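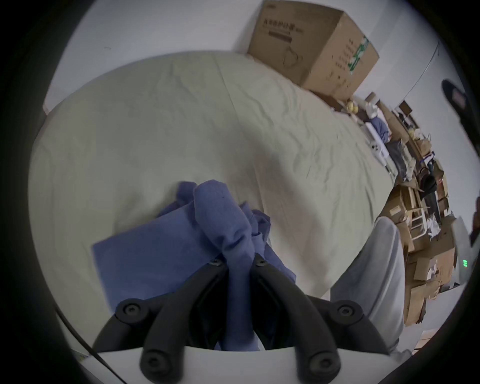 Blue cloth in the fingertips, bed for a workbench.

I have now picked up the same bit of blue cloth more times than I have picked up anything in my life, and I would happily go back and do another hour of it tonight.

Some background if you're new to the blog. Since the start of May I've been helping out on Bitari, which is a small project about teaching robot arms to handle clothes and bedding. My part is showing. I hold the gripper in my own hand, squeeze the fingers shut, pick up the cloth, move it, let go, and the camera on the tool records all of it from the gripper's point of view. Later on somebody else's training run chews through those recordings and tries to get an arm to do the same thing. I never touch the arm. I've only seen it on a call, to be fair, and it was switched off at the time.

Before this I had tried the other way of doing it, driving an arm by remote control at a weekend workshop put on by Bouazza. That was fun too, in a very different and much sweatier way. You push a stick, the arm thinks it over, and you try to guess how deep the fingers are from a flat picture on a screen. I spent most of an afternoon trying to lift a sock. With the tool in my hand I can feel the sock! I can feel the mattress give under the fingertips and the little tug when the fabric comes up, and my wrist fixes things before I've noticed they need fixing. The arm can't feel any of that from my recordings, of course, and this is the part I keep chewing on. If I'm steering by touch and the robot only gets the video and the motion, how much of what I'm doing is hidden from it?

So I've been trying to work with my eyes. Look at the cloth, decide where the fold or the edge is, go there in one clean move, close, lift. It's slower, and my recordings from last week look much better than the ones from my first few days, when I was poking around until something caught.

Some things I've learned, in no order at all.

Cloth on a bed is harder than cloth on a table. The sheet wrinkles, and if you press too hard the fingers take a pinch of sheet along with the thing you wanted. I did this constantly at first. Now I come in lower and flatter and stop a hair before I think I should.

A bunched-up grab is fine. I used to throw those out and only keep the pretty ones where I had a neat corner. The notes on the Bitari page say to keep them, as long as the cloth comes up and goes where it's meant to go, and now I see the point. Real laundry is bunched. If the robot has only ever seen me take a perfect corner it'll be lost the first time it meets a T-shirt that landed in a heap.

Let go like you mean it. My early releases were mushy, half open, a bit of a shake, open some more. On playback it's hard even for me to say when I was done. Open all the way, back off, stop.

And go slow at the start. I count one breath before I move, which gives each recording a quiet beginning and makes the later trimming so much easier.

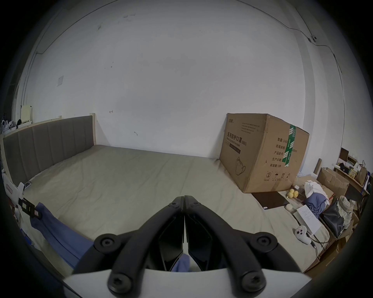
The bed from behind the jaws. Pears and game controller on the bed as well.

People keep asking me if you have to clear everything off first, and you really don't. A big cardboard mask carton against the wall, papers, a handbag, a couple of pears, all of it can stay. I was told early on to leave the room looking like a room, and I took to that advice faster than any other advice I have been given. The one thing I do keep an eye on is the cable. I snagged it with my knee on the second day and lost a good take.

Numbers, for those who like them. My count as of this morning, 17th May, is 668 recordings kept. The target for my share is 600, so I'm over, and I'm going to keep going anyway because the later ones are better and I'd like to swap out the worst of the early batch. The whole project stood at 3817 the last time the page was updated. I aim for 50 in a sitting. Past that my thumb gets tired and the closes get sloppy, and I can see it in the playback, the fingers drifting shut instead of snapping.

I do the reviewing in Rultix, which is plain as anything and has one feature I love, a slider that lets you drag through a clip and watch the finger opening as a line underneath. A good pick has a nice clean drop in it. A bad one looks like a staircase. I've become the sort of person who gets a little thrill from a nice clean drop.

There was one on Wednesday I watched maybe ten times. Down, closed, up, across, open. It was a piece of cloth moving from one side of a bed to the other and I was grinning at my laptop - no idea what the neighbors would make of it.

Things I still can't do well: anything thin that's lying dead flat. With my bare hand I'd scratch at the edge with a fingernail and I have no fingernail on this thing. You can push the fabric a little so that it rucks up and then take the ruck, and that works maybe half the time for me. If you've done this kind of collecting and have a better trick, please leave it in the comments, I will try it the same day. I'd also like to hear from anyone who has done a lot of remote control work with soft stuff. Did it get easier? Does the depth thing go away once you've got the hours in?

Next up is sleeves. Fandness, who run the folding side of the project, want long-sleeved shirts laid out with the arms crossed over, and I did a couple of practice goes last night without recording. They were awful. The first sleeve goes over fine and then the second one drags the first one back with it. I think the answer is to let go further out, past the middle, but I need to try it with a heavier shirt as well before I say so.

I'll post again once I've got a batch of those done.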